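Oltgate water bonds, again

Quick one tonight, I have maybe half an hour before I need to be on a call. Several of you wrote in after the last post asking if I'd changed my mind on the Oltgate thing. Short answer no. Longer answer follows, sorry for the mess.

For anyone new: Oltgate is the town whose water authority borrowed too much to build a treatment plant sized for a population that never showed up. The bonds are trading at a price that says somebody is going to lose money. The fight is over who. Bondholders, ratepayers, or the state.

What changed this month

The Oosthuizen plan came out. It runs 329 pages and I've read most of them, skimmed the engineering annex. Basic idea: stretch the maturities by 7 years, cut the coupon, leave the principal alone. Everyone calls this "no haircut" and the local paper printed it that way in the headline. Come on. If you owe me a hundred dollars and pay me seven years late at a lower rate, I got a haircut. Present value is not an opinion.

I don't even hate the plan. What I hate is the label, because it lets the council promise ratepayers one thing and the funds another, and then in two years we do this whole dance over again.

The rate question

Average household bill in Oltgate is now 806 dollars a year. Under the plan it goes up, nobody will say how much, the table in the back has a range so wide you could park the treatment plant in it. Then there's the connection fee for new builds, 1640. In a town that is already losing people! You want more customers to share the debt and you charge them that to hook up. I had to read that page twice.

Lindiwe Molefe made the opposite case to me by email and she gave me permission to quote it: "A default shuts Oltgate out of borrowing at exactly the moment the old mains need replacing. You're saving a few dollars on the bill now and paying for it with brown water later." Fair point. She used to work on municipal debt and I didn't, so weigh that how you like.

My problem with it is that shut out of borrowing is a thing people say a lot and rarely put a date on. Towns that restructure do come back to the market. They pay more for a while. Oltgate is already paying more. At today's yields it couldn't sell a new bond anyway, so what access exactly are we protecting?

And the contagion argument, which is the one the state people like. If Oltgate goes, then Nerton goes, then every small authority in the region pays a penalty. Maybe. But Nerton has been in trouble for ages and everyone who owns that paper knows it. A shock has to be a surprise to somebody. I think the Nerton holders would shrug. Could be wrong, have been before, see my posts on the toll road which I'm not linking.

Why the state won't just pay

Politics, mostly. Skusum got its bailout in the last round and the anger over that still hasn't gone away. Every representative from a town that paid its bills on time got yelled at in a parking lot. So this time the state is offering a guarantee on the new bonds only, no cash, and calling it support. A guarantee is real money if it gets called, it just doesn't show up in this year's budget. Which I suspect is the attraction.

I'd rather see them do it openly. Put in a fixed sum, make the bondholders take a written down principal in return, freeze rates until the population numbers are redone. Everybody hurts a bit and its finished. The plan as written has no finish.

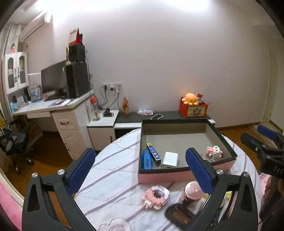
Stuff from the comments

Someone asked if the insured bonds are safe. Depends on the insurer, read the policy, some only cover interest and principal as originally scheduled and there's a real legal question about what happens when holders vote to change the schedule. I am not a lawyer. Don't buy anything on the strength of a blog.

Someone else asked why the plant can't be sold. To who? It's running at a fraction of capacity and the buyer would want the debt left behind. They did look at it, page 200 and something, one paragraph.

A couple of people think I'm too soft on the funds. Possibly. Most of them bought cheap and will do fine under any version of this, I just think the original holders – retirees mostly, some church endowment – get lumped in with them and shouldnt be.

The vote on the plan is in June. If the council splits it, so maturities first and rates later, I'll write that up seperately. Call is starting, gotta run.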